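Wimville's Klinhom Theater to Reopen in June With a Month of Older Films

3 min read

WIMVILLE - The Klinhom Theater, the single-screen movie house that closed its doors 12 years ago, will reopen to the public in June under new ownership. The opening month will be given over to older films, most of them pictures that played at the Klinhom in its first run of business.

The building was bought last year by Flita, a small company that runs two other neighborhood theaters in the region. Flita has kept the original name and will put the old lettering back on the marquee. The auditorium will seat 304, down from the 416 it held before. The rows have been spaced farther apart and the back corner on the left side has been cleared for wheelchair seating and companion chairs.

"People in Wimville kept asking us whether it would still be a movie theater," said Yaowalak Ruangrit, general manager of the Klinhom. "It will be. One screen, a balcony, and a concession stand in the lobby where it was before."

Work on the building began with the roof, which had leaked over the balcony stairs. The plaster on the side walls was patched and painted in the dark green found under two later coats. The original curtain could not be saved, and a new one has been hung on the old track. The restrooms have been moved from the basement to the ground floor, and the basement will be used for storage.

The projection booth now has a digital projector alongside one of the two 35mm machines left behind when the theater closed. The second machine has been kept for parts. Flita plans to show at least one film from a print each month, depending on what can be borrowed. 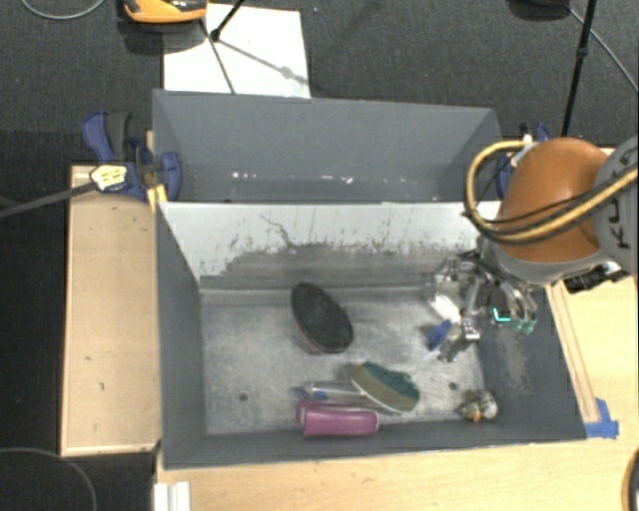
Opening month program

The Klinhom will open with a week of free matinees for Wimville residents, starting at 2 p.m. each day. Free tickets will be handed out at the box office from noon, two to a person, until the house is full. Evening shows begin at 7 p.m. and will be ticketed from the first night.

The program is made up of musicals, westerns and comedies, with a late show of horror pictures at 10 p.m. on the last two weekends of the month. There will be a short cartoon before every matinee. The full schedule will be posted in the lobby windows and mailed to anyone on the theater's list.

Regular tickets are $9, or $6 for children under 12 and adults over 65. Matinees are $6 for everyone. A yearly pass good for one show a week is $52 and can be bought at the box office or by mail. The balcony will be open for evening shows only.

Call for photographs and memories

Flita is also asking current and former residents to lend photographs, ticket stubs, programs and posters from the Klinhom and from the Treruvham, the town's other downtown theater, which stood two blocks south and was torn down to make way for a parking lot. Items will be copied and returned. The copies will go into a display along the lobby's east wall.

Pictures of the inside of the Treruvham are wanted most. The theater has several views of the front of that building but only one of its auditorium, taken from the stage during a school assembly. Anyone who worked at either house as an usher, cashier or projectionist is invited to write down what they remember, at any length.

"We have a good record of what the Klinhom looked like and very little about who worked here," Ruangrit said. "If you sold popcorn for one summer, we would like to hear from you."

Photographs should be labeled on the back in pencil with the owner's name and phone number, and with the year if it is known. They may be dropped off at the box office between 10 a.m. and 4 p.m. on weekdays. Please do not send original negatives through the mail - bring them in and they will be copied while you wait.

Jobs

The theater is hiring for box office, concessions and floor staff, mostly part-time evening work. Applicants must be at least 16. Two openings for projection trainees are also available to people 18 and over, and no experience is needed. Application forms are at the box office.

About Flita

Flita operates single-screen and twin theaters in small towns. The Klinhom is its third location and the only one with a balcony. Press visits to the building before the opening can be set up by calling the Klinhom box office and asking for Yaowalak Ruangrit.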